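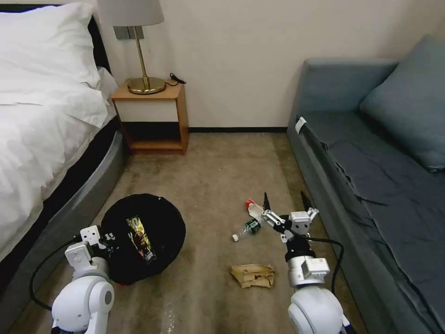
Working a Room Alongside a Litter Robot: Housekeeping Tips

Posted November 28, 2024 by Mitra Ebrahimi

These notes cover guest rooms where a two-armed unit does the floor pickup and an attendant does the rest. They were written for the Kollmont, which has used Medel units on its lower floors since March, but most of it applies to any room with a bed on one side, a sofa on the other and carpet between.

Before the unit starts

Open the curtains fully and switch on the lamp. Grippers misjudge small wrappers in poor light, and dark items near a dark baseboard are the most often missed.

Lift duvets and sheets clear of the floor on the working side. Strip the bed before pickup or after it, never during.

Walk the carpet once. Take out glass, liquids, coins, jewellery and anything that could belong to the guest. Lost property remains a human decision and goes in the Grislow log with the room number.

Stand bottles that still hold liquid on the bathroom counter. Empties can stay down if the cap is on.

The bin

Use a soft-sided collapsible bin. Rigid pails tip when a finger catches the rim, and they mark upholstered bed bases. Open it fully and push the bottom flat.

Set it at the foot of the bed, within reach of one arm, with the litter on the side of the other. One arm can then steady the rim while the second picks. If the bin sits in the middle of the carpet, the arms cross and the cycle slows down.
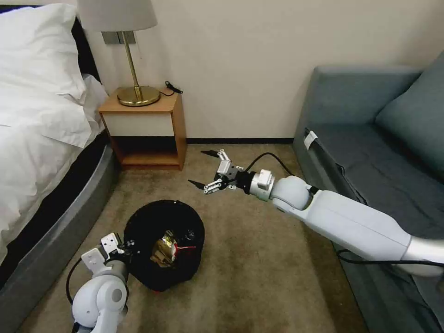
Empty it at half full. Paper bags and snack wrappers take up more space than their weight suggests, and a springy wrapper on top will roll out when the bin is moved. Sort recyclables at the cart.

Cords and tags

Coil lamp cords on top of the nightstand. A cord lying across the carpet will stop a cycle. Tuck in furniture tags where you can, and report loose ones to maintenance.

What changes for attendants

Bending is the main saving. Behrouz Ebrahimi, my brother and the floor supervisor, logged 698 rooms over the first trial period. Pickup by hand had taken 9 minutes in the worst rooms. The unit needs 17 for the same floor, but the attendant spends that time on the bathroom.

The order of work has to change with it. Bathroom first, then bed, then dusting, then vacuum. Staff used to starting with the bed found this awkward for several weeks, and two still prefer the old order in lightly used rooms. That is allowed.

Room quotas were left where they were. Any site considering a higher quota should first count the time spent moving the unit between rooms, clearing stops and wiping down grippers. Ours was undercounted in the original Ansari estimate.

End of shift

Wipe the fingertips with a damp microfibre cloth and mild detergent. Avoid solvents. Check cables for lint at the joints. Turn the bin inside out, brush the seams and leave it open to air overnight.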